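The Dristby Run

The rules of the Perkar Cup allowed 1,000 attempts in simulation before a team had to submit its controller. The robotics club at Dristby had used 764 of them by the time the school closed for the holiday, and the bucket had been lifted cleanly in 226.

The club's programmer worked from the kitchen table. The date in the corner of the log was December 25, 2020. Upstairs the rest of the house was asleep or pretending to be. The laptop fan ran at a constant pitch.

The task was called Handle. A bucket with a wire bail stood on a table among other objects. The arm had to grasp the grip, raise the bucket straight up, hold it for a fixed interval and put it back. The scoring program, Grullach, recorded the tilt of the bucket at every step and stopped the attempt when the tilt passed the limit. It gave no partial credit. The club had written to the organizers in August to ask whether it might, and the reply had been one line long.

The failures fell into two groups. In the first, the fingers closed above the grip and caught air. In the second, they caught the grip near one end, and the bucket swung. The second group was larger and harder to fix. The bail did not stay where the club's model said it would stay. It settled at a slant, a different slant for each starting seed, and the controller kept aiming for the middle of a grip it assumed was level.

The programmer opened attempt 765, stepped it forward to the point just before the fingers closed, and paused it.

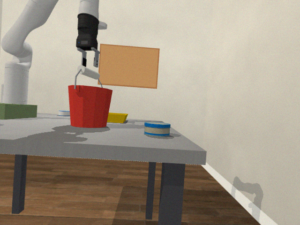
Attempt 765, paused before the grasp.

The left finger was nearly on the upper end of the grip. The right finger still had a gap under it. If the gripper closed now, the result would join the second group.

There were two ways to proceed. The wrist could be turned until the fingers matched the slope, or the whole hand could be shifted along the grip first and lowered afterward. The club had argued over this for most of a month on the group channel. The captain favored the wrist. The two members who handled the physics settings favored the shift. The programmer had favored whichever one was already written, and that was the wrist.

The channel was quiet tonight. The last message in it was a picture of somebody's dinner.

The programmer wrote the shift. It took eleven lines, one of which was a comment. The new routine read the angle of the bail, estimated the center of the grip and moved the hand there before the descent. It was slower than the wrist method, but speed was worth very little under the Perkar rules.

Attempt 765 was rewound and discarded. It still counted against the total — Grullach charged for every load, finished or otherwise.

Attempt 766 began. The arm moved out over the table, stopped, corrected to the right and came down. The fingers closed. The bail straightened under the load, and the bucket left the table. The tilt reading rose, hesitated at a little more than half the limit, and fell.

The hold timer ran out. The arm set the bucket down and opened its fingers, and a line of text appeared in the log with a score at the end of it.

A floorboard creaked upstairs. The programmer copied the line into the channel without comment, changed the seed and loaded attempt 767.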